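**Fridge doors, and whether the machines are ready for them**

1/ Notes from the November test round at Primeso. The question from management was whether an arm can put the shopping away yet. The short reply is no. The longer one is mostly about the fridge door.

2/ We ran 109 attempts at one chore in simulation: open the fridge, take a named item from a shelf, put it on the worktop, close the fridge. Same kitchen layout each time, small changes to item position and lighting.

3/ 72 finished with the item on the worktop and the door shut. If you stop scoring once the item is on the worktop, the figure is higher, and that is the figure most demo videos report. A fridge left open overnight is a failed chore in any house I have lived in.

4/ Opening goes well. The handle is long, vertical and rigid, so there is plenty to hold, and a small error in height does no harm. The policy learns the arc of the door within the first day of training.

5/ Reaching in goes less well. Once the door is open the arm has a slab on one side, a cabinet wall on the other and shelves above and below where it wants to go. The planner has to bring the wrist in at an angle that leaves the fingers free to close on something.
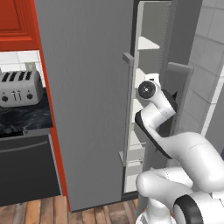 6/ Samira Tannous replied that a person would simply nudge the door wider with an elbow, and asked why the arm doesn't do the same.

7/ It could. Our controller treats any touch between the forearm and the door as a collision and stops. Allow that touch and you need force sensing along the whole arm, or a very good model of the hinge. We have neither in this build. It is the right question, and I'd put it ahead of better grasping.

8/ Failures by type, most common first: wrist touches a shelf edge on the way in; item slips on the way out; door closed too gently, so the seal never meets. The last one is invisible to the robot, whose camera sees a closed door. We now read the hinge angle from the simulator, and a real kitchen will not give you that.

9/ Time. The median successful run took 40 seconds for one item. I timed myself at home with a pint of milk and got 2. Speed matters less than people say if the thing runs while you are at work, but then nobody is there to pick up the milk it drops.

10/ On simulation in general: the simulated door has clean friction and a hinge that never sags. My own fridge door needs a lift of a few millimetres before it will close. None of the runs covered that. Győző Lakatos is adding hinge wear as a random parameter, and I expect the success rate to fall.

11/ Compare the shop floor. The cell at Zaltthorpe moves trays from a rack to a belt all night and needs attention when a tray is bent. There the rack is bolted down, the trays are alike and people stay out. Every one of those conditions was bought by changing the building to suit the arm.

12/ You could do the same at home: powered fridge door, fixed shelf slots, standard tubs. I suspect that is how fetching chores arrive first, as part of a fitted kitchen. It is a duller product than a general helper and much easier to insure.

13/ What I'd call ready now, from our own tests: wiping a flat clear surface, moving known items between known places. Not ready: fridges, drawers that stick, anything in a thin carrier bag.

14/ Next round keeps the same chore, with worn hinges and door contact allowed below a force limit. Scoring still ends at the closed door. I'll add the failure table to this thread when the runs are finished.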